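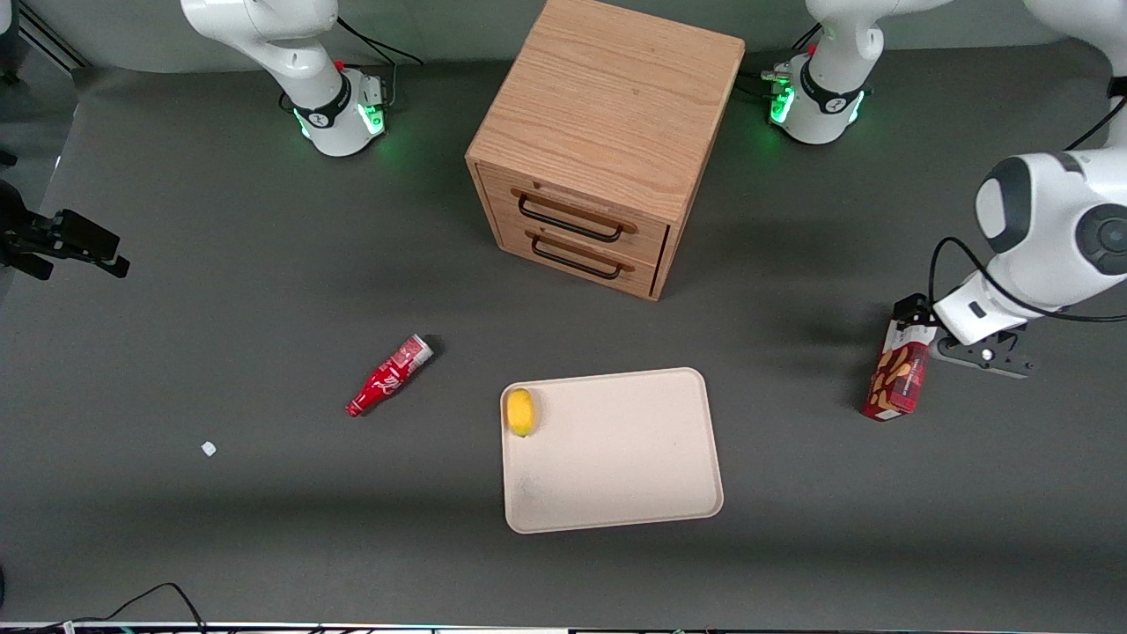
Rami Khasawneh's objection to the first draft was that hidden markers slow the game down and that a defender with any sense will just shoot at every marker in turn. The draft had no answer to this. The version reported below tries to give one.

Hidden Deployment in a 15mm Skirmish Game
Project report, February 10, 2021

1. Background

Sastach is a set of home-written skirmish rules for 15mm science fiction figures. Each side fields one or two squads, and figures are based singly on small washers. The original rules place all figures on the table before the first turn. This works for an open battle but badly for an ambush, where the attacker is supposed to be unseen. The aim of the project was to write and test a marker system for the Vederlow scenario, in which an Elta patrol crosses a wooded valley held by irregulars.

2. Method

The irregular player places numbered markers in cover. Some stand for a fire team and the rest are dummies. The patrol player may spot or shoot at a marker, and a marker is turned over when it moves into the open, fires, or is spotted. In the revised version, shooting at a dummy uses up the squad's action and adds one alert point to the irregular side. Alert points can be spent on reaction fire later in the same turn.
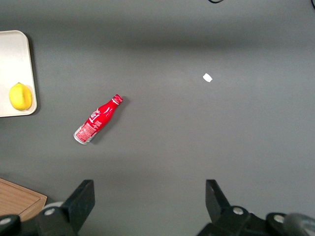 Spotting rolls use one eight-sided die, with a target of seven at long range and lower targets closer in. Woods subtract one from the roll. We considered giving the patrol leader a free spotting roll each turn but dropped it, as the leader then never did anything else. Night rules were left out.

All test games used the same terrain layout, borrowed from the Dhillon club. The river section was swapped for a dirt road after the first evening because the bases kept sliding on the resin. Results from the river games are not included.

3. Results

Over the full test, 158 spotting rolls were recorded. Of these, 57 turned over a real fire team. Shooting at unspotted markers was common under the draft rules and became rare once alert points were added. A typical game took about the same time as one under the original rules — the minutes lost on markers were gained back from a shorter setup.

The patrol still lost more often than it won. Most losses came from bunching up on the road, and it is not clear that the marker rules are at fault.
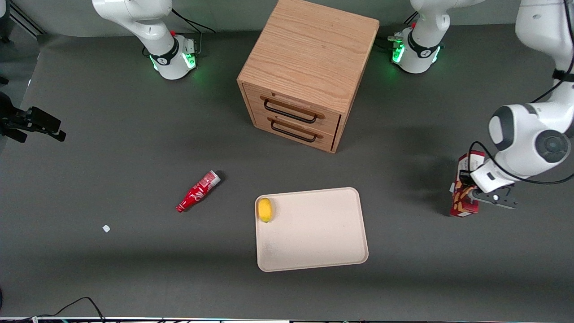
Figure 3. Two-drawer wooden cabinet on the gray tabletop.

4. Further work

The main open point is the number of dummies. With too few, the patrol player can work out the real positions by the third turn. A second set of games is planned for March, using a points value for each dummy and a larger patrol. The quick reference sheet also needs the woods modifier added, which was missed in the printed copy.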